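Packing line notebook, Plerkolbridge
August, started 7.15 am

Kettle's on and I've got the bench to myself for a bit, so I'll get yesterday down before it all runs together. Tahira, if you're reading this over your lunch, please write your bits in the margin as you did last time, your notes are better than mine.

We ran the insulated bags through the Woko cell for the whole of the afternoon. The target on the sheet was 300 and we finished on 158, which looks grim written down like that, but the morning went on recalibrating after the Shaikh people changed the feed height, and I'd honestly take 158 clean ones over a full sheet with a rework pile beside it. The arm is lovely with anything boxy. Bags are another matter. They slump, they lean on their own handles, and no two come off the stack sitting quite the same way. 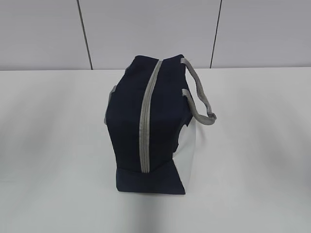 The handles are still the main trouble. When one droops out to the side the Woko is inclined to go for the webbing, and then you've got the whole bag swinging about like a bucket. Tahira's idea was to teach it to go for the body up near the top seam and leave the straps alone altogether, even if that means a slower approach. We tried it on the last batch before knock-off and I liked what I saw. I've saved it as recipe 4 so please don't overwrite it! The old one is still there under Grivus, same settings as July.

Now the other thing, which I've been meaning to write down properly. We had a good long natter at smoko about what the job is going to be once the cell is running all day. At the moment there are people here who have packed by hand for years and can tell a bad zip by the feel of it as it goes past, and that's not something I know how to put in a recipe. The plan from upstairs has them moving across to inspection and loading the feed. Fair enough, and the shoulders will be grateful (mine certainly are, I haven't needed the heat pack since we started). But inspection is a quieter sort of work. You stand on your own at the end of the belt, and the chat that used to go up and down the bench doesn't reach you. Two of the afternoon crew said as much, and I think we should listen while the layout is still only tape on the floor.

My suggestion, for what it's worth, is to turn the inspection table so it faces the feed. It costs us a bit of walkway and I'll need to measure the guarding again, but then whoever is loading and whoever is checking can at least see each other and have a yarn. Swapping over at each break would help too, so that everyone keeps their hand in.

Also, the training. Everyone who wants to learn to edit recipes should get a go at it, including the ones who reckon they're no good with computers. Tahira said she was hopeless with them when she started and now she's the one I ring when the cell faults.

To do:
Run recipe 4 from a cold start, full batch.
Ask Shaikh for the feed height in writing before they touch it again.
Order 562 is still open, check the carton size before we promise a date.
Find the good tape measure.
Put the table layout up on the tearoom wall with a pen next to it, and leave it there until everyone's had a scribble.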